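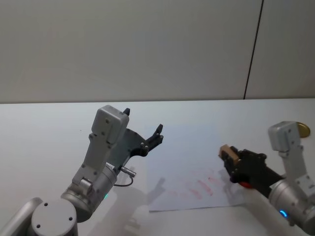
This ticket concerns the two-arm rubbing station in the sample preparation room at Trestberg and the changes in staff duties that followed its installation. It was opened by Ayanda Lekota, shift lead, after the station ended its cycle early on three occasions during the morning shift. The right arm holds the small wooden block and works over the paper, on which faint red streaks can be seen in the lower middle of the sheet. The left gripper stands open and holds nothing. The operator on duty was unsure whether the cycle should be restarted, cleared or handed back to manual work, and the written procedure did not say.

Reported by: Ayanda Lekota, Sample Preparation
Assigned to: Automation Support, Skaltov desk
Priority: Normal, raised to High at 10:40
Status: Closed with follow-up

Summary of the problem

The station stops partway through the rub test and returns the message "Contact lost, right." The sheet is then held in an incomplete state. Under the present procedure an incomplete sheet cannot be graded and must be discarded, and the operator must enter the reason by hand. Before the station was installed, the same operator would have finished the sheet with a hand block and recorded the result in the usual way. Staff have asked whether they are still permitted to do so.

Log

08:15 – First stop reported. Operator pressed Resume. The cycle ran to the end, but the result was marked invalid by the Tonar control software. Sheet discarded.

08:50 – Second stop. Operator called the support desk and was advised to wait. The wait lasted long enough that two sheets for the next batch were prepared by hand at the side bench.

09:30 – Third stop. Shift lead took the station out of automatic mode and opened this ticket.

10:05 – Support reviewed the stored settings. Minimum contact force for the right arm was found at 7 newtons. The value agreed at acceptance was 3. No change request is on file. The setting appears to have been carried over when the Kemppainen profile, used for heavier board, was loaded at the end of the previous shift.

10:40 – Priority raised. The afternoon batch consists of some 400 sheets and could not be completed by hand with the present staffing. Two of the employees who formerly worked at the bench have moved to grading since the station was introduced.

11:20 – Correct profile reloaded. Trial run on scrap paper completed without a stop. A second trial with a fresh block also completed.

11:45 – Station returned to automatic mode with the shift lead present. No further stops were reported before the end of the shift.

Cause

The wrong profile was active. The station behaved as configured. The control software does not show the name of the active profile on the main screen, and the operators had not been given access to the page on which it appears.

Comments from the reporting department

The shift lead asks that the following be recorded. The operators know the rub test well and were able to tell by the second stop that the pressure was wrong. They had no means of checking it and no authority to change it. Under manual work, the person holding the block corrected the pressure as a matter of course. Staff have accepted the station and do not wish to return to a full shift of hand rubbing, which was hard on the wrist and shoulder – but they ask to be treated as the people who run the test and to be given the information needed to do so.

The shift lead also notes that the operators hired since the spring have had little practice with the hand block. If manual work remains the fallback, time must be set aside for it.

Actions

Read-only access to the profile page has been granted to all operators in Sample Preparation. The profile name is to be read and entered in the shift book at each handover.

The procedure has been amended. After a second stop within one shift, the operator may switch the station to manual and finish the batch by hand without prior approval from the support desk. Sheets completed in this way are to be graded as normal and marked M.

Skaltov has been asked to add the profile name to the main screen. Delivery is expected in December. Until then this item remains open under a separate ticket.

Hand block practice is to be scheduled by the department. Automation Support has no part in this item – questions should go to the shift lead.

Ticket closed by Automation Support with the agreement of the reporting department.

Trestberg Internal Service Desk | Contact the desk | Terms of use | Back to top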